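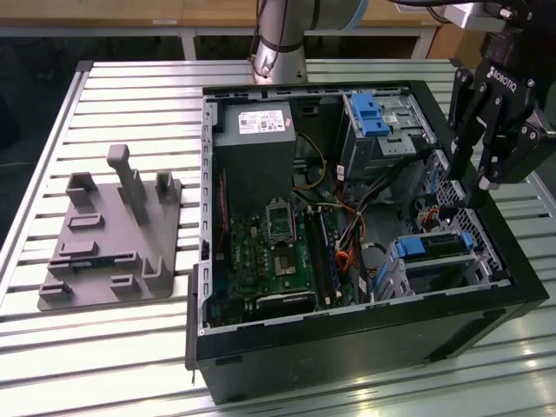
# Sponsor & brand FAQ — Clindton Short Film Night

Updated in December. Read this before emailing, most of it is in here.

**What do sponsors get?**
Logo on the opening slide, a mention from the host, two posts on our accounts. Main sponsor also gets the lobby wall. One main sponsor only, currently Plellik.

**Can we run an ad before the films?**
Yes. 20 seconds max. Sound mixed low please, the room is loud already.

**How many people come?**
The hall holds 300. Last year sold out, we don't promise that for this one.

**Can we post live during the awards?**
Go ahead. Tag us and use the official hashtag (it's in your welcome email). No filming the screen — filmmakers get upset and they're right. Stage and red carpet are fine.

**Can we congratulate a winner from our brand account?**
Yes, once it's been read out on stage. Don't schedule posts ahead with a guess in them. Tarero did that and had to delete it in front of everyone.

**Can we use the winner's photo in an ad afterward?**
Not without written permission from the winner. Our sponsor deal doesn't cover it. Ask Seraina Wyss, she'll pass on the request.

**Do you share numbers after the event?**
Reach, clicks and mentions for your tagged posts, one PDF. Comes out 8 days after. No raw data, sorry.

**We make drinks / snacks. Can we give out samples?**
Lobby only, and Frei has the bar so nothing alcoholic. Tell us wich table size you need.

**When can we set up?**
Saturday, from noon. Doors at 6. Everything off the floor by then — boxes too.

**How many passes do we get?**
Main sponsor 8, everybody else 6. Extra ones are full price.

**Can a sponsor hand out an award?**
The audience prize, yes. Jury prizes no. Emil Reisinger runs the envelopes and he wont change the order on the night.

**Deadline for logos?**
Two weeks before. Vector file, light and dark version. Send to Alfie Ashworth. Screenshots of your website get sent back.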